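Search this site Go

FOR IMMEDIATE RELEASE

Evwood Shop Brings Back Its Peel-and-Stick Pattern Swap

EVWOOD – I opened Gindis to sell leftover wallpaper and table coverings, and I still can't walk past a remnant bin without digging in it. So I'm very happy to say our Pattern Swap is coming back this May, bigger than last year and still free to get into!

The idea is simple. You bring the half roll that's been sitting in your closet since you did the hallway, and you go home with somebody else's. Last year we moved about 3,000 feet of paper in one afternoon (I was picking backing strips out of my shoes for a week).
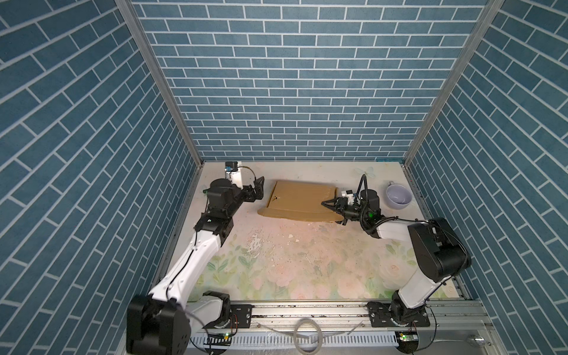
Blue brick pattern on the walls, pastel florals underfoot.

Brick prints are what people ask me for most, with faded roses a close second. I used to tell customers to pick one or the other. Now I say put them together – a slate blue is quiet enough to sit next to almost any pink.

We're sharing the hall on Hung Street with Mulisix, the paper and packaging store next door. They'll take your flattened cardboard at the side entrance, and they're giving out used cartons to anyone who needs something to carry their rolls home in. 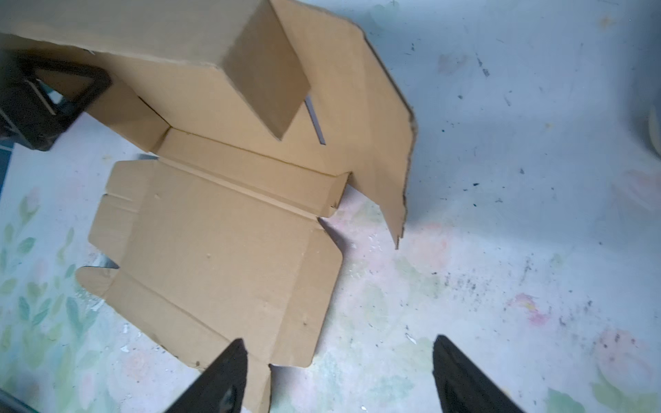
What to bring

Clean pieces at least 6 feet long, please, rolled with the pattern facing in. Tape a note on the outside with the width and, if you still have it, the batch number. Paste-the-wall papers are welcome too, just keep them apart from the sticky-backed kind. No open cans of paste, I beg you.
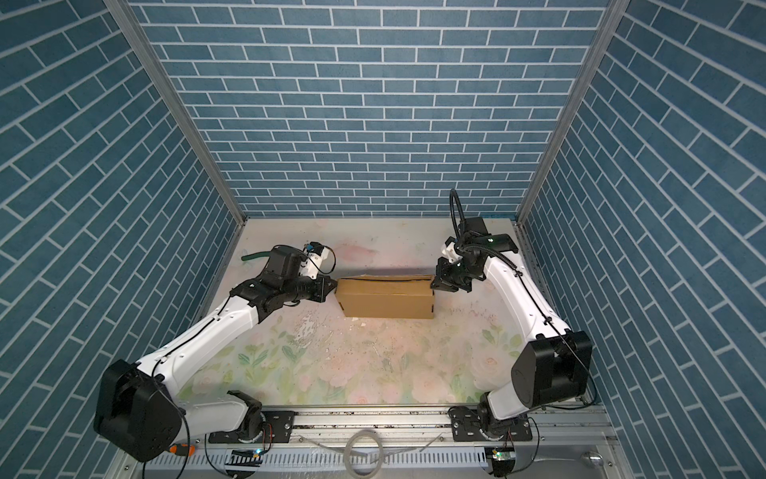
Page last changed: May, 4:15 p.m.

Doors open at 10 a.m. and we wrap up at 3 p.m. We have 97 table spots, and you can reserve one at the Gindis counter or just show up and share. If you're new to papering, come to the noon demo, where I'll be lining up a repeat across a corner and probably talking too much – I love this part! 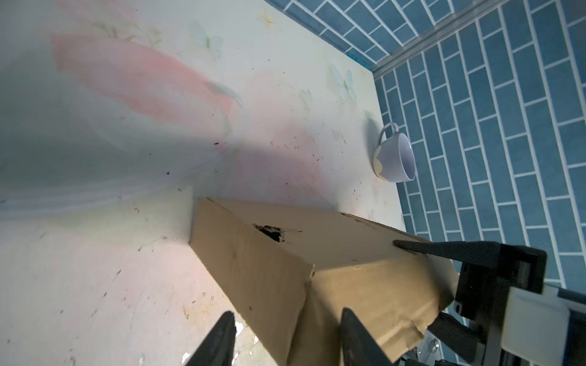

About Gindis

Gindis sells remnant wallpaper, borders and table coverings in Evwood. Press folks are welcome any time during the swap. Ask for me at the front table and I'll show you the good bins.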